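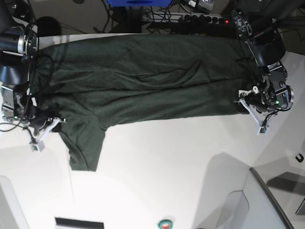 Figure 4-1. Green short-sleeved T-shirt held at both ends on a white tabletop.

4 Setting up a bond issue record

This section explains how to enter a new bond issue in Plekotix Debt Register and prepare it for approval. It applies to fixed-rate issues in a single currency. For floating-rate notes, see section 9. For loans from banks or development lenders, use the Loans module instead.

4.1 Before you start

You need:
- the Issuer Editor role, or a higher role
- the signed term sheet
- the borrowing limit reference for the current budget year
- the name of the paying agent, already present in the Parties list

Note: Parties can be added only by a user with the Register Administrator role. If the paying agent is missing, send a request from Parties > Request new entry. The issue record can be saved as a draft in the meantime, but it cannot be submitted.

4.2 Create the record

1. Open Register > Issues and select New.
2. In Issue type, choose Fixed-rate bond.
3. Enter the short name. The short name may contain letters, digits and hyphens, up to 19 characters. It appears on all reports and cannot be changed once the record is approved.
4. Select the issue currency. The home currency is filled in from the system settings.
5. Enter the face amount in millions of the issue currency. For an issue of 300 million, type 300.
6. Enter the budget year and the borrowing limit reference.
7. Select Save draft.

Caution: Do not type the face amount in full. The register multiplies the entry by one million when the draft is saved. An amount typed in full will exceed the borrowing limit and lock the draft until an administrator clears it.

4.3 Enter the repayment terms

1. Open the Terms tab.
2. Enter the settlement date and the maturity date.
3. Enter the coupon rate as a percentage. Do not type the percent sign.
4. Choose the coupon frequency: yearly, half-yearly or quarterly.
5. Choose the day-count rule stated in the term sheet.
6. If the issue is repaid in parts, tick Amortising and fill in the repayment table. The parts must add up to the face amount.
7. Select Build schedule.

The schedule opens in a new panel. Compare the first and last payment dates with the term sheet before you close it. If a payment date falls on a public holiday, the register moves it according to the calendar chosen under Settings > Calendars. The interest amount is not recalculated unless Adjust interest is ticked.

Note: A schedule with a short first period is marked S in the left column. The mark is for information and does not stop the record from being submitted.

4.4 Link the exchange rate source

Skip this step for issues in the home currency.

1. Open the Rates tab.
2. Select Vidby feed or Manual.
3. For the Vidby feed, choose the cut-off time. The default is 16:00.
4. For Manual, enter the rate and attach the document it was taken from.
5. Select Test. The home currency value is shown under the face amount.

If the test returns code R-9, the feed has no rate for the chosen date. Enter an earlier date or change to Manual. If it returns R-4, the connection has failed; check the address under Settings > Feeds.

Caution: Changing the source after approval restates all home currency balances for the issue, including those in closed reports.

4.5 Submit for approval

1. Open the Summary tab and clear any item shown in red. Items in amber can be left.
2. Attach the signed term sheet as a PDF.
3. Choose an approver. The approver must not be the user who created the record.
4. Select Submit.

The status changes from Draft to Awaiting approval and the fields are locked. To make a correction at this stage, ask the approver to select Return. Comments entered with a return are kept in the record history.

Related sections: 5 Recording coupon payments; 9 Floating-rate notes; Appendix B Error codes.

Section author: Florêncio Frade. Checked by: Kiprono Mwakyusa. Last revised: March.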